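Group 4 project report – Tea breaks and study habits in the Lesallow dorms
Tímea Jakab, Nima Moradi, Siamak Abbasi

Method
We put a paper survey under doors in 2 buildings in March. 30 came back, 8 had to be tossed (blank second page). Asked when people stop for tea, who with, how long, and if they go back to work after. Also kept a kitchen log at Rendard hall, evenings only. Nima did most of the typing up. 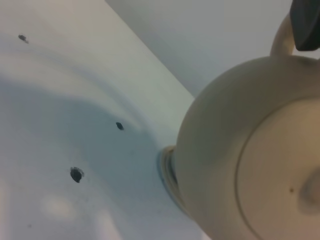

Fig. 1. Teapot with round lid, off-white.

Results
Most people who drink tea alone went back to their desk. Groups mostly did not – or said they did, but the log dosen't back that up. Late breaks ran longer. Coffee drinkers were left out, we should of had a seperate box for them.

Problems
Small sample. Log has gaps in exam week. Question 2 was worded badly, "usually" means different things to diffrent people. Mojtaba Soltani read the draft and said the same.

Next time: shorter survey, both kitchens, start in the fall.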